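How do I get scuffs off pale floor tile, and should I cover a wood table for small craft jobs?

Posted by tilebytile, Jundcombe

Hi all! I moved into a place with a big workroom in October and I'm trying to get it in shape without spending a fortune. The floor is pale tile all the way across and it shows everything (every crumb, every thread, every mark from a chair leg). I've been mopping with whatever was under the sink and it leaves a haze. I also have a wooden table in there that I'd like to keep nice, but I do a lot of little fiddly jobs on it and I keep losing parts. What do you put down on yours? I priced a custom glass top at 800 dollars and laughed out loud.

posted by flores_side_door

I've had light tile for years and the haze is nearly always too much soap. Go over it with plain warm water two times, changing the bucket in between, and see what you've got before you buy anything.
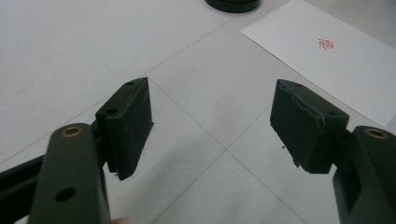
Pale tile is great to live with once you stop fighting it. I dust mop before any water touches the floor, then do a wet pass with a tiny squirt of Limex in the bucket, then a rinse. Anything with a fuzzy, worn surface is going to shed on it, like those dark pads with the frayed bottom edge and the thread hanging down, and little fibers like that turn to gray mush if you mop first. So dry first, always! For chair marks I use a damp melamine sponge and a light hand. Try it in a corner, because it can dull a shiny glaze.

As for the table, skip the glass. I cover mine in plain white, either paper off a roll or a sheet of board, and leave a strip of wood along the far edge so I still get to look at it. White is the whole trick for small parts. If you drop something bright on it you spot it right away, and if you drop a black screw you spot that too.
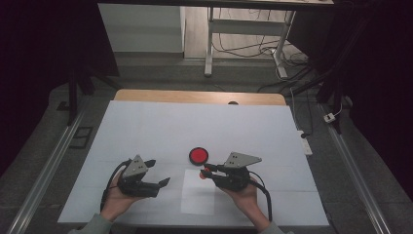
I don't bother smoothing out every crease, life's too short, but I do tape the seams so nothing slides under. I also lay a smaller sheet on top, right in the middle where my hands go – when it gets grubby I swap that one and leave the big one alone. My last roll came from Flunano, cost me 31 dollars, and it's still going.

posted by bucket3625

Vinegar. Cheap and it works on everything

posted by flores_side_door

Please check what your tile is before you use vinegar! Fine on most glazed ceramic if you rinse it, but it will etch marble or limestone and it isn't kind to grout over time. If you don't know what you have, stick to plain water and a mild floor soap.

posted by tilebytile, Jundcombe

Did the two rinses this morning and the haze is mostly gone, so yes, way too much soap. I'm going to get a roll of white paper this week. Does the tape leave gunk on the wood when you peel it off, or do you only tape paper to paper?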